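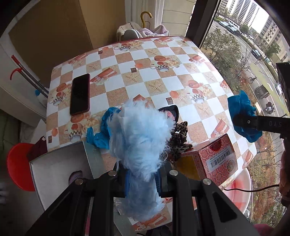

Bistum Forge Orders Are Up, and So Is the Waiting

Anyone who has tried to buy a forged steel ring this spring knows the routine. You send the drawing, you get a polite email, and then you have time to take up the banjo. The Bistum works is now quoting 141 days on anything wider than a dinner plate, up from a figure its sales office used to describe as "soon."

The trouble started in April, when Hemard shut its older press line and sent its customers down the road with a nice letter and a list of phone numbers. Bistum was on the list. So was Urrego, which had already stopped making rings and found out about its return to the trade when the calls came in.

Bistum took on the bulk of the work and has 2742 open orders on the books. Its plan is to run a second shift from 4 p.m. to midnight, which would be a fine plan if the town had a second shift's worth of people who can run a hammer. It has two, and both of them already work days.

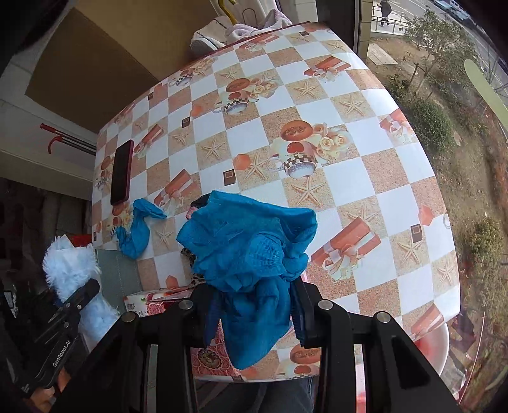 Pay is part of it. The starting wage has gone up twice, and the warehouse out by the highway has matched it both times, with air conditioning. The forge has answered with a $200 boot allowance. It's a good boot allowance. I'm told the boots are also good.

Then there's Neltari, the scheduling software that was supposed to sort all this out. It went live just ahead of the rush and promptly gave every job top priority, so the floor went back to the whiteboard. The license runs through next year, and the whiteboard has been budgeted for separately.

For smaller shops that buy from Bistum, a few practical points. Orders placed under last year's price sheet will be honored if the drawing hasn't changed, and that includes the title block, so resist the urge to tidy up. Rush fees are being accepted, though the rush itself is less certain. Heat treatment is still running close to normal, and shops with blanks of their own can book furnace time directly through the front office before 10 in the morning, when the phone gets busy.

Urrego, meanwhile, says it may start making rings again. It would need a press. Hemard has one for sale.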